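Galer Hall to Reopen in May With 42-Concert Season

MESTON, Dec 31, 2024 – The Duggan Music Trust announced today that Galer Hall will reopen to the public in May, following repairs to its roof, stage and heating system. The hall, built in 1915, will present 42 concerts in its first season back.

The opening night will feature the Tudach Quartet, performing new songs by composer and pianist Hatsue Tsuchiya. Local bands will share the bill throughout the season, and all shows will be open to listeners of every age.

"Galer is where I first heard music played loudly and well," said Tsuchiya. "I am very pleased to bring these songs home."

The main floor will hold 300 standing guests. A smaller room downstairs will be available to school groups and new acts for rehearsals at no charge.

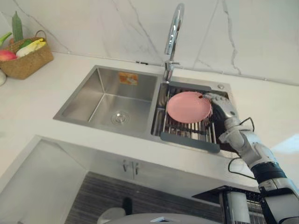 Tickets for the opening night go on sale at the Meston box office in the spring. Members of the Trust may reserve up to four seats in the balcony before general sales begin.

Press contact: Duggan Music Trust, Media Office, Galer Hall, Meston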